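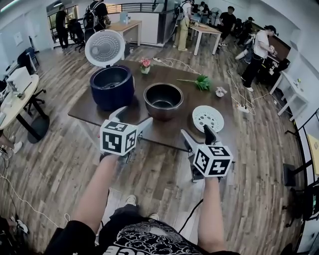

I have come round to thinking a rice cooker should be taken apart after every single supper – lid plate, pot, the lot – and I say that as someone who skipped it for 8 years in Dodville.

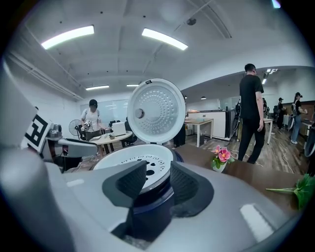 Lid up, with all those little holes on show.

Starch creeps into those holes, bless it, and tomorrow's rice tastes faintly of last week's.
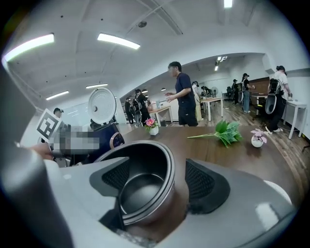 The inner pot, out beside its cooker.

And please, keep a flower or two on the table. It makes a chore feel like company. 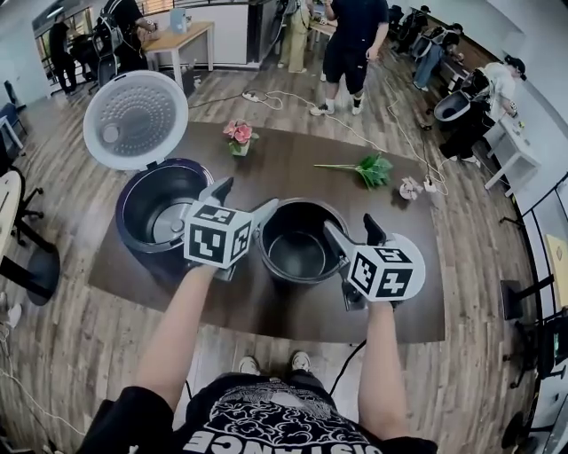

Does the pot need soaking first?
Ten minutes in warm water is plenty, then a soft sponge.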